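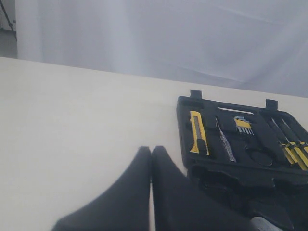

Wirnier set, wrist view. Open tool case, yellow knife in the tray.

Wirnier Demo Recording Kit. Two arms, wrist cams, teleop software. For teams gathering thier own training examples. Ships from Zarkdale.

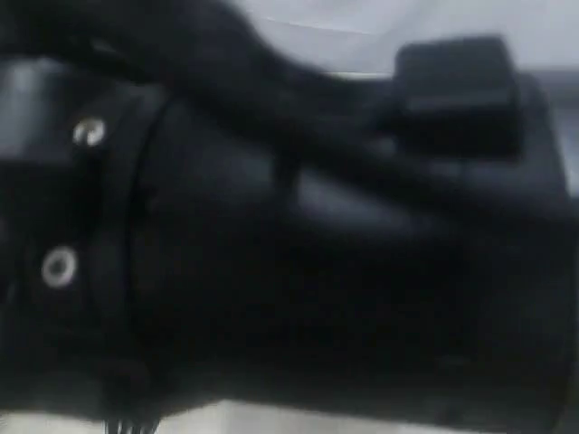
Alois Kuster

Check cable slack before the first session. Then record short takes, one task each. 300 takes of one task gets you a first policy, 3000 is better. Move the case a little betwen takes.

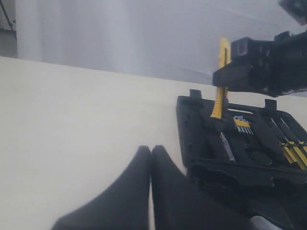
Bad takes: keep them, tag them "fail". Export per arm or both together. Spare fingers sold seperately, ask Indberg.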